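4 Setting up the hand-held pair

4.1 Before you start

This section covers the Nerano hand-held grippers, from unpacking to the first accepted recording. It applies to the pair only. For the arm-mounted version, see section 7.

Read 4.2 to 4.5 in order the first time. After that, operators at the Ziltdale site normally need only 4.3 and 4.5 at the start of a shift.

You will need:
Left and right gripper, with marker cubes fitted
Two charged batteries
The 6 mm gauge block from the lid of the case
A dry lint-free cloth
The tracking computer, with Rocha running

Caution: Do not lift a gripper by its cube. The cube mount is set at the factory and a small twist is enough to spoil the tracking.

4.2 Checking the cubes

1. Hold each gripper by the handle and turn it so that every face of the cube can be inspected.
2. Wipe the faces with the dry cloth. Do not use alcohol or screen cleaner. Both lift the black print at the corners.
3. Look for scratches, peeling edges and fingerprints. A mark across the border of a pattern matters more than one in the middle.
4. Press lightly on the top of the cube. It should not rock. If it does, stop and go to 4.6.
5. Check that the letter stamped under the mount matches the letter on the handle. Cubes are not interchangeable between left and right.

4.3 Zeroing the fingers

1. Switch on the left gripper and wait for the steady light.
2. In Rocha, open Devices and select Left.
3. Squeeze the trigger fully and hold it. Press Set closed.
4. Release the trigger. Press Set open.
5. Close the fingers on the gauge block. The reading should settle at 6 mm. If it drifts, repeat steps 3 and 4.
6. Do the same for the right gripper.

Note: Padded fingertips compress a little. Squeeze firmly and hold until the number stops moving before you press Set closed. If one gripper has pads and the other does not, zero each one as it is and do not copy values across.

4.4 Preparing the floor and table

The operator spends most of a session looking down and walking slowly with both hands full. Route cables along the walls where you can, and tape down any that have to cross the walking area. Power strips should be kept out of the path between the start position and the table.

Glossy tiles throw back the ceiling lights and can wash out a marker held low. Rooms with this type of floor should be run with the lights dimmed one step, or with the blinds down from February onwards when the afternoon sun reaches the tiles.

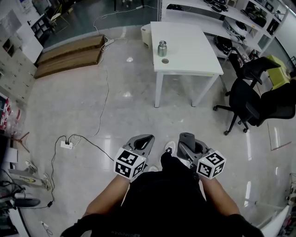 Set the exposure after the lighting, never before. In Rocha, open Camera, choose Manual and start from 1000. Lower the value until the white squares of the markers have clean edges while the gripper is moving. If the picture becomes too dark to make out the fingertips, raise the room light instead and try again.

Keep one object on the table for the first test. Leave the rest of the set in its tray until the recording has been accepted.

4.5 Test recording

1. Stand at the start position with both grippers held forward, elbows slightly bent.
2. Press Record and hold still until you hear the tone.
3. Walk to the table at a normal pace.
4. Grasp the object with the right gripper, lift it clear and put it back.
5. Repeat with the left gripper.
6. Return to the start position and press Stop.

Rocha shows a tracking score for each hand. Accept the recording if both scores are 50 or higher. A low score on one side only is nearly always a dirty face or a forearm turned so that the cube is hidden – repeat 4.2 for that gripper before you change any camera settings.

If both scores are low, check the exposure again.

4.6 Loose or damaged cube

Do not tighten the mount with the gripper switched on. Remove the battery, then turn the two side screws a little at a time, alternating between them. Stop when the cube no longer rocks. Overtightening cracks the base and the whole mount then has to be replaced.

After any work on a mount, run the full cube calibration in section 5. Error 19 means that the stored calibration belongs to a different cube and will stay on until this has been done.

Replacement cubes come from Clinis in matched pairs. Send the handle letters with the order to Meinrad Baumgartner in spares, and keep the old cubes until the new pair has passed 4.5.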